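Trikik and the long way down

The third puzzle game from Zitasero opens in a lift that doesn't work. You play Kando, a junior clerk who has to get from the top of a 77-storey office block to the street before the building is sealed for the night. The stairs are out as well, so every floor has to be solved before the next one opens.

Most floors take a few minutes. A handful took me most of an evening, and the one with the filing cabinets on floor 42 sent me off to make dinner twice. There is no timer and no score. If you get stuck, you can phone your old supervisor, Ibrahim, who gives one hint per floor and complains about being woken up.

Lead designer Marisol Ochoa says the phone calls were added late. "Testers were leaving on the same floors and not coming back," she says. "We didn't want a skip button, so we wrote somebody to ring."

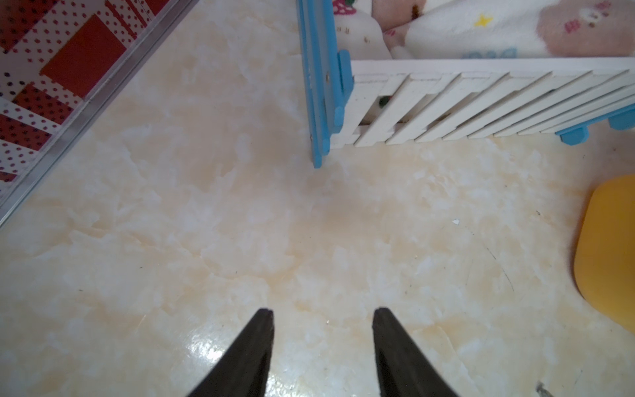
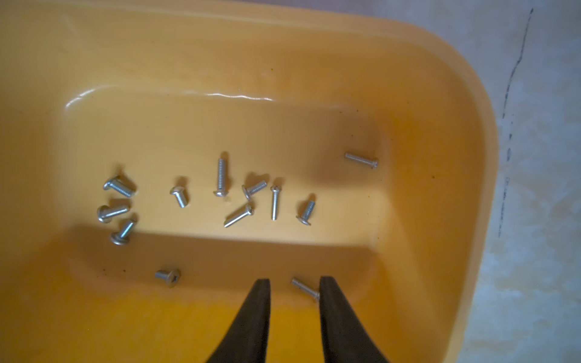
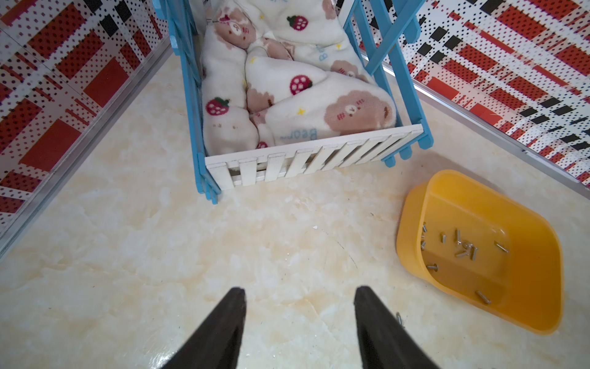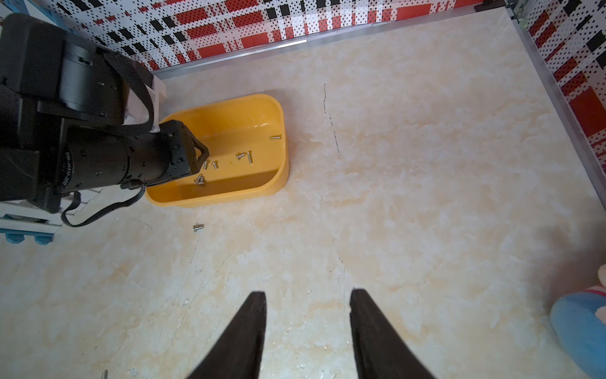
How it plays

Controls are simple: move, pick up, turn, put down. You can carry one object at a time, and anything you drop stays where it fell, even if you leave the room. That matters from floor 30 downwards, where rooms start to connect and a chair left in a corridor can block a door you need later. The undo button goes back eight moves, which I found a bit mean.

Rocío Rosales wrote the music, mostly piano and a slow bass. It changes with each block of floors and stays quiet enough to think over. The menus are less good. Text is small on a handheld screen, and the map can't be zoomed.

Saves are automatic at each landing. Zyanya Maldonado, who runs the studio, says larger text and a second save slot are planned for December. A level editor was tried and dropped.

Trikik is out on 1 Jul 2026 for PC and handheld consoles.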